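The Case Against the Glass Table

Every September the furniture catalogs come around again, and every September somebody is selling me glass. This year it was Grevus, with a spread on "light-filled living" and a coffee table priced like a used motorcycle. The pitch never changes. Glass makes a small room look bigger. Glass goes with everything. Glass wipes clean in seconds.

I have lived with glass tables for a good part of my adult life, and I'd like to argue with that last one. Yes, it wipes clean. So does a linoleum floor. What matters is how often you have to do it, and with glass the answer is after every cup of coffee, every set of keys, every kid with a peanut butter sandwich. The old oak table in my mother's kitchen got a real wipe once a day and looked fine at 5 in the evening. My Clamon side table looks like a crime lab by noon.

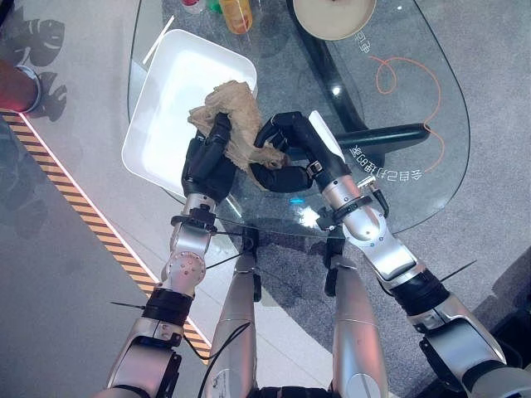 Wiping is supposed to be the easy part, and I don't buy that either. Most of us grab whatever is closest, and whatever is closest is usually a thin, wrinkled rag that has no business near a polished surface. It bunches up and skates around, and you end up pushing the smear from one side to the other. Then there's the tray. People put a tray on a glass table to protect it, a white one with rounded corners and a little raised edge, and now there are two things to clean, plus the line where they meet. Meanwhile the black base shows right through the top, so any dust down there is on display too. Wood has the decency to hide its own legs.

I know what the defenders say. Buy a better cloth. A friend swears by the Latuheru kind, which come in packs of four and cost more than lunch. I tried them. They work well, for glass cloths, and I still had to use one twice before dinner.

The showrooms never mention any of this. The Nova store near me keeps two glass tables in the window, and I have walked by early enough to see an employee out there with a spray bottle, working on both of them before the doors open. I'd want that employee included in the price.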